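Evening Crew Members Wanted at Lakden Shared Workspace

Lakden is looking for two people to join our evening crew, and we'd love to hear from you if you like tidy rooms, friendly faces and a job you can walk away from at the end of the night without taking any of it home.

We rent desks and meeting rooms to people who work for themselves: translators, bookkeepers, a couple of game designers, a woman who draws maps for hiking guides. We opened the second floor in October and it filled up fast, so the evening shift now has more to do than two people can manage.

The work is simple but it matters a lot to our members. You'll wipe down desks, reset the meeting rooms for the morning, restock the kitchen, water the plants (there are many!) and help anyone who is still here and can't get the printer to behave. You'll also lock up, so we need people we can trust with a key.

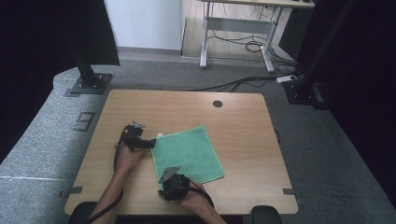

Shifts run from 5:30 to 9:30, Monday through Thursday. You can take two evenings or all four. New crew members get a $200 bonus after their first full month, and everyone on the crew has free use of a desk during the day. Past crew members have written half a novel and studied for a nursing exam at ours -- we think that's great.

You don't need any experience. You do need to be 18 or older, able to lift a case of paper and comfortable on the stairs, as the elevator stops running at 7. Spanish or Mandarin would be a real plus with our members, but please don't let that hold you back.

To apply, send a few lines about yourself to Hongjun Meng, our building manager, or drop a note at the front desk, 262 Fimel Street. A resume is fine but we don't require one. Tell us which evenings suit you and when you could start.

Posted Monday, November 18, 2024. Both spots are open until filled.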